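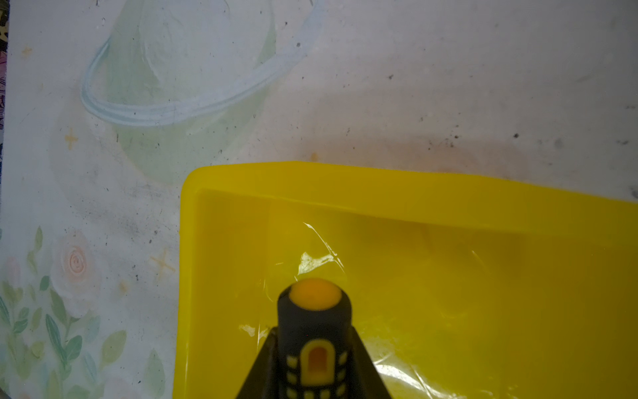
**公開デモで見たアームの把持力は、どの程度に設定されていたのですか。**
説明員の回答では、工具類は定格の80%で固定。対象物ごとの切り替えは行っていないとのことでした。

---

**setier_log**
スレ主です。上の一問一答は、Kosteoの見学会(2018年3月30日)の質疑から最初の一つを書き起こしたものです。残りは手元のメモが雑なので、覚えている範囲で順に書きます。行った方は補足をお願いします。

- デモの課題は工具の取り出しと、トレイへの収納
- 対象は市販のドライバーなど。専用の治具なし
- 手首カメラの映像を横のモニターに常時表示
- 見学は1組13人まで

個人的に気になったのは、黄色いトレイの中に透明フィルムが入った状態で動かしていた点です。反射の出方が一定しないので、深度センサー頼みの構成なら嫌がる条件のはずです。

---

**hiraki_m**
午後の組で見ました。フィルムの件、私も質問しています。回答は「深度は粗い位置合わせにのみ使い、最終段はカラー画像で合わせる」でした。どこまで本当かは確認しようがありません。
グリッパーは黒い指が2本の平行開閉に見えました。触覚センサーの有無は聞きそびれました。

---

**torque_nashi**
80%固定は雑すぎませんか。ゴム系の柄ならそれで持てても、同じ設定で樹脂の薄物を挟んだら変形します。「切り替えていない」のではなく、まだ作っていないだけだと思います。

---

**setier_log**
>>torque_nashi
その可能性はあります。ただ、説明員のSelim Şimşekoğluさんは、範囲を工具に限定していると明言していました。薄物は今回の評価対象外です。

---

**torque_nashi**
評価対象外のものを外して出した成功率に意味があるのか、という話です。パネルには試行1,000回とありましたが、内訳の記載がない。ドライバーだけで1,000回なのか、全工具の合計なのかで解釈が変わります。

---

**Zinier勤務ではない**
内訳は配布資料の裏面にあります。工具13種の合計で1,000回です。種類ごとの回数は不均等で、表の注記にもそう書いてあります。
ついでに失敗の定義も載っていました。

1. 持ち上げ後5秒以内の落下
2. トレイ外への配置
3. 人の介入による停止

姿勢のずれは失敗に数えません。柄が傾いたまま置かれても成功扱いです。ここは不満でした。

---

**torque_nashi**
裏面は見ていませんでした。合計だという点は了解です。
ただ、姿勢を見ないなら次工程には渡せません。向きが揃わないドライバーは、結局人が並べ直すことになります。

---

**hiraki_m**
用途によります。うちの現場だと、返却された工具はトレイに入ってさえいれば足ります。向きは棚卸しのときに見るので、姿勢まで保証されても使い道がありません。

柄の持ち方についてはメモがあります。両側から挟む形で、私が見た回では指の中心線と柄の軸がほぼ揃っていました。ドライバーは黒い柄に黄色の滑り止めが並んだもので、柄の端も橙に近い黄色。トレイも黄色なので、色だけで切り出すなら黒い部分が頼りになりそうです。そのグリッパーの指も黒いので、接近後の分離をどうしているのかは知りたいところです。

---

**avci_fan**
横から失礼します。指の分離は難しくないはずです。手首カメラとグリッパーの位置関係は固定で、開度も分かっているため、指の領域は計算でマスクできます。Avcıの旧型でも同じ処理をしていました。
問題になるとすれば照明です。会場は明るすぎました。

---

**hiraki_m**
>>avci_fan
なるほど、マスクなら納得です。照明は同意します。フィルムの皺のところが白く飛んでいました。

---

**yasuri400**
作業台の話が出ていないので一点。台の白い天面に、薄緑の大きな図柄や薔薇の絵が入っていましたよね。黒い点や汚れもそのままでした。無地の背景に替えた条件との比較は、資料に載っていますか。

---

**Zinier勤務ではない**
>>yasuri400
載っていません。背景条件は「一般的な卓上」の一行だけです。

---

**torque_nashi**
比較がないなら、背景に強いとも弱いとも言えないですね。次回は同じ物体で背景だけ替えた表を出してほしい。

---

**setier_log**
次回は7月の予定だそうです。担当はLizeth Tamayoさんに替わると聞きました。事前に質問票を送れるとのことなので、ここまでの論点をまとめて出します。現時点の案です。

- 把持力を対象物別に切り替える予定の有無
- 13種それぞれの試行回数と失敗数
- 姿勢誤差の分布(成功判定に含めない場合も)
- 透明フィルムの有無による差
- 背景の違いによる差

追加があれば返信で。

---

**avci_fan**
照度の実測値も入れてください。会場内で位置によって違うはずなので、作業台の面で測った値を。

---

**setier_log**
追加しました。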